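Coffee rings on a bare wooden table — what shifts them?

Marisol Iwasaki
My plank-top table has picked up pale rings from takeaway cups. It's only waxed. Do I have to sand the lot?

Booker Kasprzak
No, don't sand yet! I had 12 rings on mine (the whole family was round). Rub along the grain with a soft cloth and a dab of wax, leave it overnight, then buff.

Udau
Coasters.

Booker Kasprzak
Well, yes — or just keep paper cups off the wood while they're full. 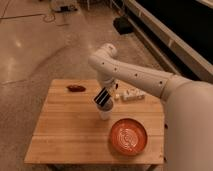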